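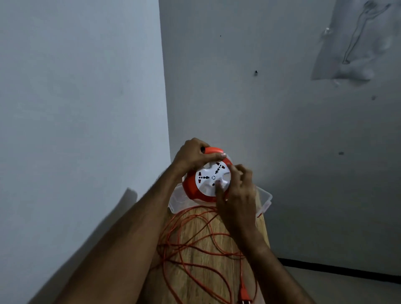

Natnael Beyene

Listenarchiv > Hauselektrik und Messen > Mai > Spannungsfall auf langen Leitungen

Sonntag, 21:40 Uhr, von Natnael Beyene

Hallo Leokadia, hallo Liste,

ich antworte unter den Zitaten, sonst verliert man bei dem Thema den Faden.

Leokadia Ziółkowski schrieb:
> Unsere Werkstatt hängt am Ende einer ziemlich langen Zuleitung vom
> Wohnhaus. 3 x 1,5 mm², einfache Länge laut Plan 38 m. Wenn die
> Absaugung läuft und ich dazu den Heizlüfter einschalte, wird das
> Licht sichtbar dunkler. Mit dem Multimeter messe ich an der Steckdose
> dann 217 V, ohne Last 230 V. Ist das noch im Rahmen, oder stimmt mit
> einer Klemme etwas nicht?

Zuerst die Rechnung, dann die Messung. Für Wechselstrom einphasig gilt beim Spannungsfall

dU = 2 x l x I x cos phi / (kappa x A)

mit kappa = 56 m/(Ohm mm²) für Kupfer bei 20 °C. Der Faktor 2 steht für Hin- und Rückleiter, der wird gern vergessen. Mit l = 38 m und A = 1,5 mm² ergibt sich ein Schleifenwiderstand von 0,90 Ohm. Für deine 13 V Differenz müssten also gut 14 A fließen, wenn allein diese Leitung beteiligt wäre. Welche Leistung der Heizlüfter auf welcher Stufe hat, schreibst du nicht. Bei 2000 W plus Absaugung kommst du in diese Gegend, bei der kleinen Stufe nicht. Bitte nachreichen.

> Ein Bekannter meinte, bis 10 % sei alles erlaubt.

Das sind zwei verschiedene Dinge. Die 10 % beziehen sich auf das Toleranzband der Versorgungsspannung am Übergabepunkt. Für den Spannungsfall innerhalb der Anlage werden üblicherweise 3 % für Beleuchtung und 5 % für andere Verbraucher angesetzt, bei 230 V also 6,9 V und 11,5 V. Mit 13 V liegst du bei 5,7 %. Das ist über beiden Werten, unabhängig davon, ob eine Klemme schlecht ist.

> Ich habe die Leerlaufspannung morgens gemessen und die Lastspannung
> am Nachmittag. Spielt das eine Rolle?

Ja. Die Netzspannung wandert im Tagesverlauf ohne Weiteres um einige Volt, in Straßen mit viel Photovoltaik auch mehr. Beide Werte müssen innerhalb weniger Sekunden aufgenommen werden. Mein Ablauf:

1. Messgerät an der letzten Steckdose anschließen, alle Verbraucher aus, Wert notieren.
2. Bekannte ohmsche Last zuschalten, zehn Sekunden warten, Wert notieren.
3. Last wieder aus, Leerlaufwert ein zweites Mal notieren. Weicht er um mehr als ein halbes Volt vom ersten ab, die Reihe verwerfen.
4. Das Ganze fünfmal, Median nehmen.
5. Dieselbe Reihe an der Unterverteilung wiederholen. Die Differenz der beiden Spannungsfälle gehört der Strecke dazwischen.

Schritt 5 macht nur, wer die Verteilung öffnen darf. Alle anderen nehmen die Steckdose, die der Verteilung am nächsten liegt, und schreiben das dazu.

Als Last taugt ein Heizgerät ohne elektronische Regelung. Der Lüftermotor darin stört kaum, ein Thermostat, der mitten in der Messung abschaltet, dagegen sehr. Absaugungen sind ungeeignet, Anlaufstrom und Leistungsfaktor machen die Auswertung unnötig umständlich.

Zum Vergleich meine eigenen Zahlen aus der Scheune, Leitung 3 x 2,5 mm². Ich habe mit vier Lasten gemessen, die Leistungen stammen vom Zwischenzähler (Filport, das ältere Modell ohne Schnittstelle):

489 W - 1,3 V
600 W - 1,6 V
710 W - 1,9 V
803 W - 2,2 V

Daraus folgt ein Schleifenwiderstand von rund 0,62 Ohm, und die vier Punkte liegen im Rahmen der Ablesegenauigkeit auf einer Geraden. Diese Linearität ist der eigentliche Prüfpunkt. Eine gesunde Leitung verhält sich in diesem Bereich wie ein Widerstand. Springt der Wert zwischen zwei Durchgängen, oder steigt er bei gleicher Last über einige Minuten deutlich an, liegt der Verdacht auf einer Klemmstelle. Dann Last weg, abschalten und den Elektriker holen, keine weitere Messreihe.

> Würde es helfen, die Absaugung über eine eigene Verlängerung vom
> Haus aus zu versorgen?

Rechnerisch verteilst du damit den Strom auf zwei Leitungen. Praktisch nimmst du dann vermutlich 40 m Verlängerung mit wieder 1,5 mm², und als Dauerlösung ist das nichts. Falls vorübergehend doch eine Kabeltrommel im Spiel ist: immer vollständig abwickeln. Der aufgedruckte Wert für den aufgewickelten Zustand liegt weit unter dem für den abgewickelten, und der Spannungsfall ist in beiden Fällen derselbe, nur die Wärme bleibt im Wickel. In die Längenangabe der Rechnung gehört die volle Kabellänge, auch wenn der Verbraucher drei Meter neben der Dose steht.

Die saubere Lösung ist ein größerer Querschnitt. Mit 4 mm² kämst du bei 14 A auf 4,8 V, mit 2,5 mm² auf 7,6 V. Letzteres läge für die Steckdosen gut, für das Licht knapp darüber. Suleiman Nnaji hatte hier im Winter vorgeschlagen, in solchen Fällen gleich fünfadrig zu verlegen und die Beleuchtung auf einen anderen Außenleiter zu nehmen. Der Mehrpreis ist gegenüber den Grabarbeiten gering. Dem schließe ich mich an.

Noch zur Frage von Zainab Yusuf aus dem Nachbarthread: Die Tabelle von Mumard rechnet mit kappa bei 20 °C, die von Tesow mit betriebswarmem Leiter. Daher der Unterschied, beide sind in sich richtig. Bei 70 °C Leitertemperatur ist der Widerstand knapp 20 % höher.

Leokadia, schick bitte die fünf Durchgänge mit Leistungsangabe, und ob die 38 m bis zur Steckdose oder nur bis zur Außenwand gemessen sind.

Gruß
Natnael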